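The man from Skarnell said the house was 114 years old and had never once been sold at a loss. I wrote both claims down and put a question mark next to each.

"Buyers love the quiet," he said, and a truck went by.

My sister wanted it. She had wanted it since February, when she dreamed about a staircase that turned left. The staircase at Bailly Road turned left. So do most staircases, if you stand on the right side of them.

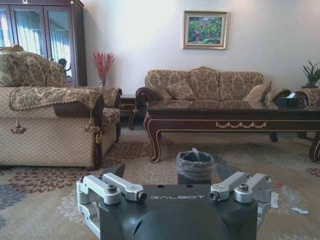
I asked about the monthly fee. He told me it was 1,199, all in. I asked what "all in" meant, and he opened his folder and looked into it for a long time. Heat was extra. So was the roof, which belonged to everyone when it was dry and to the top floor when it leaked.

"And the ghost?" my sister said. She was serious. A woman at the bakery had told her.

He brightened up. A former owner, he said, named Vilhjálmur Norðdahl, who walked the upstairs hall on cold nights looking for a letter. There was no fee for him.
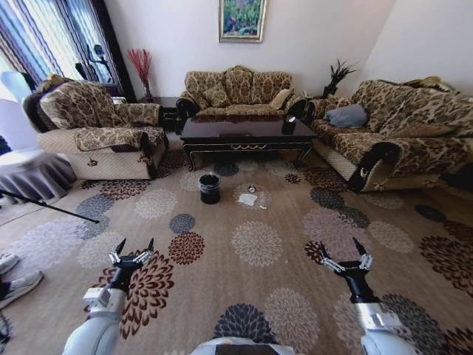 Norðdahl never lived there, my aunt wrote back that night when I told her the story. He rented a room over the pharmacy in Fodeter and died in a hospital, owing my father 100 dollars. If he's walking any hall, it isn't that one.

I read this to my sister over the phone. She said ghosts could move. I said so could sellers, and that this one had probably heard about her and the bakery.

She went quiet - the kind of quiet she used as a kid when she had already eaten the cake.

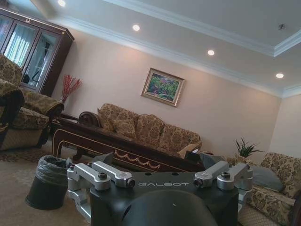 "How much?" I said.

"Two thousand. To hold it."

"Can you get it back?"

She read me the receipt. It said 2,000, and it said Zullham, a name neither of us had heard all day. Then she asked if I would help her carry the piano.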